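つるつるした白いもののひみつ　おふろやだいどころの「ほうろう」とプラスチック

家の中をさがすと、白くてつるつるしたものがいくつも見つかります。トレー、ふた、せんめんき、おなべ、れいぞうこの中のたな。どれも同じように見えますが、作り方はちがいます。このページでは、白いものがどうして光るのか、どうしてよごれが目立つのか、どうやってきれいにするのかを説明します。

ほうろうとは

ほうろうは、金ぞくの上にガラスをうすくやきつけたものです。ガラスのもとになるこなを水にまぜて、鉄の板にぬります。かわかしてから、かまに入れて高い温度でやきます。こながとけて広がり、さめるとかたいガラスのまくになります。

ガラスのまくは水を通しません。そのため、中の鉄は水や空気にふれず、さびにくくなります。においもうつりにくいので、つけものや、みそを入れる入れものにも使われてきました。

弱いところもあります。ガラスなので、かたいゆかに落とすと、まくがかけることがあります。かけたところから鉄が出て、そこに水がつくと茶色いさびができます。

プラスチックとは

プラスチックは、おもに石油から作られます。小さなつぶをねつでとかし、かたに入れて、ひやしてかためます。かたの内がわがつるつるなら、できあがったものもつるつるになります。

プラスチックは軽く、落としてもわれにくいのがよいところです。そのかわり、きずがつきやすく、火の近くにおくと形がくずれます。日光に長く当たると、白かったものが黄色っぽくなることもあります。

見分け方

指のつめで軽くたたいてみましょう。ほうろうは「カン」と高い音がします。プラスチックは「コツ」とひくい音がします。じしゃくを使う方法もあります。ほうろうの中は鉄であることが多いので、じしゃくがくっつきます。プラスチックにはくっつきません。

じしゃくは、時計やスマートフォン、カードに近づけないでください。

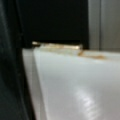 白いものが光って見えるのは、表面がたいらだからです。光は、たいらな面に当たると、決まった向きにはね返ります。その光がまとまって目に入ると、明るくかがやいて見えます。これを「つや」といいます。

表面に細かいでこぼこがあると、光はばらばらの向きにはね返ります。紙やチョークが白いのに光らないのは、このためです。つやのあるおさらも、かたいたわしで何度もこすると、細かいきずがふえて、だんだん光らなくなります。

次に、よごれのことを考えます。白いものの上では、うすい茶色や黄色でも、はっきりわかります。黒いおぼんに同じよごれがついていても、なかなか気がつきません。びょういんや給食室で白い道具がよく使われるのは、よごれを見つけやすいからです。

よごれが残りやすいのは、ふちや、かどや、ものとものの間のすきまです。まん中はふきんがよく当たるのできれいになりますが、ふちには水がたまります。水がかわくと、水にとけていたものがそこに残ります。これを何度もくり返すと、かたいよごれになります。

きれいにするやり方

用意するものは、やわらかいスポンジ、台所用のせんざい、かわいたふきん、使い古しの歯ブラシです。

1　ぬるま湯でぬらして、表面のほこりを流します。
2　スポンジにせんざいを少しつけて、あわを立てます。
3　まん中から外へ向かって、力を入れずになでます。
4　ふちのみぞは歯ブラシでこすります。
5　水でよく流し、ふきんで水気をふきとります。

せんざいを2しゅるい以上まぜてはいけません。体に悪いガスが出る組み合わせがあります。茶色いよごれが落ちないときは、むりにこすらず、おとなの人に見てもらいましょう。よごれではなく、さびのこともあります。

ためしてみよう

白いおさらと、つやのない白い紙をならべて、部屋の電気の下におきます。顔を左右に動かしながら見てください。おさらの光るところは、顔といっしょに動きます。紙のほうは、ほとんど変わりません。

次に、500ミリリットルのペットボトルに水を入れ、ふたをしっかりしめて、おさらの横におきます。水やボトルにも、光るところがあります。おさらの光り方とどうちがうか、ノートに絵でかいてみましょう。

ことばのせつめい

つや　　表面がたいらで、光をきれいにはね返すようす。
かた　　とかした材料を流しこんで、形を作るための入れもの。
さび　　鉄が水や空気とむすびついてできる、茶色いもの。

文：マルヤマくらしの科学室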